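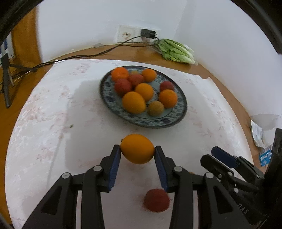
No. 61

Right, quick one. Ten minutes till the bus. Still not sleeping. Tried going to bed at 10, tried no tea after lunch, tried the Lachance podcast -- awful, man whispers about rivers. Up at four again reading old Stirstead forum threads about damp. 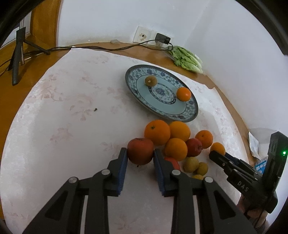 Bascombe

Anyway. Walking helps a bit. Did the long loop past the church last night adn slept till six, so doing that agian. More soon

14 comments

Recent
Damp, part two
Bus moan
December leftovers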